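Home | Bench Notes | Cells | Parts Shelf | Contact
Filed under: Upkeep / Suture Cell

February 2024 – left arm on the Cirnano, cable swap and shakeout

OK so the left needle driver finally got its new cables. It's been creeping on me for weeks – I'd command the wrist to hold still and the jaws would drift a hair to one side, then snap back when I nudged the pitch. The right one never did it, same age, same cable stock. I blamed the motor pack first (wasted a morning on that, sorry to whoever needed the bench) and then pulled the shaft and found the yaw cable fuzzy where it rounds the first pulley. A couple of strands were sticking up like a cat whisker. The tool counter said 193 runs on that set. I'd been telling everyone they were good for 209 before we even look, so that number on the whiteboard needs to come down. I'm going to write 150-something and argue about it later.

The swap itself is easy if you don't rush the crimp. Put the Plellico jig on the bench upside down, so the slot faces you, and feed the cable from the wrist end. I tensioned to 37 on the little dial and left it overnight, and it had relaxed a bit by morning, so I brought it back up to 37 and locked it. Don't use the old lock screws! They look fine and they aren't, the heads round off the second you lean on them.

Then homing. The Rustska controller wants both arms parked before it will take new offsets, and if you forget the right one it just sits there blinking with no message at all. I went around that loop 2 times before I remembered. Once both were parked it took the offsets right away, and jaw zero on the left came out very close to where it used to be, so I left the old grip limits alone.

After that I got a pink pad out and went straight to stitching, which is the only test I really trust. Slow speed, both arms live, black thread, straight cut.

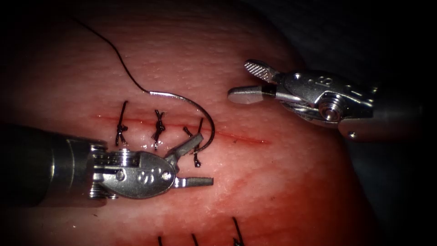

Left and right drivers over the pad, third stitch still going, jaws open on both.

The left wrist felt good through the knots. I kept stopping mid-stitch with the jaws open to watch for creep and I didn't see any, even with the wrist pitched way over. There's a tiny bit of click when I reverse yaw quickly. My guess is the new cable bedding into the groove, and I'd like to hear it go away by itself before I touch the tension again. If you're on the cell and it gets louder, stop and leave me a note – please don't crank the dial.

Still to do: order more yaw cable from Khương (we have one set left and it's the short kind), fix the whiteboard number, and clean both wrists properly. The right arm gets its own cables in June unless it starts acting up first. Old cable is taped to the inside of the drawer lid if you want to see the fuzzy bit.

Questions about the cell: leave a note on the bench page | © 2024 Bench Notes | Back to top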